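Home | Stories | Essays | Contributors | Subscribe

Last updated Mon 6 October

The Tuesday Hour

Huiling Cai had kept her practice on the second floor of the Femmont Building for long enough that the radiator had learned her schedule, or so she liked to tell people who were nervous and needed something silly to think about on their way to the couch. Mrs. Ní Bhriain was not nervous. She had climbed 32 steps with a bad hip and she wanted to be asked about them.

"How were the stairs?" asked Huiling.

"Terrible," said Mrs. Ní Bhriain, very pleased, and sat down with her purse in her lap, the way she had every week since March.

They talked about her sister, and the house in Lirier that neither of them would sell, and the soup their mother used to make, which the sister remembered as barley and Mrs. Ní Bhriain remembered, with some heat, as lentil. It was a long argument to have with a person you hadn't called in ten years. Huiling let it run — she was fond of the soup by now — and then she asked who used to set the table.

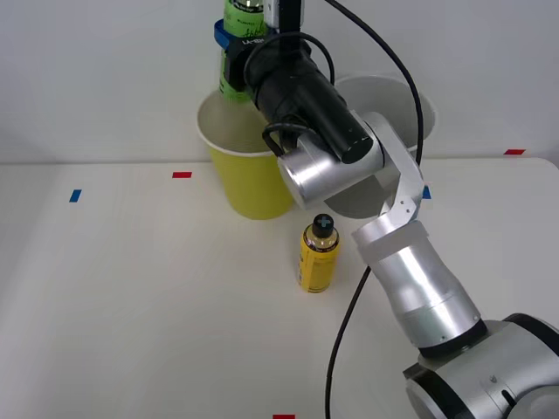
A green bottle over a yellow cup.

Mrs. Ní Bhriain looked at the window for a good while.

"She did," she said. "She always gave me the bowl without the chip."

The radiator knocked. Huiling moved the tissues a little closer, and after a minute the old woman opened her purse and took out a folded envelope with a phone number on it, written in pencil and gone over twice in ink.

"Would you mind," she said, "if I used up the rest of my time in your hallway?"

Huiling got up and held the door for her.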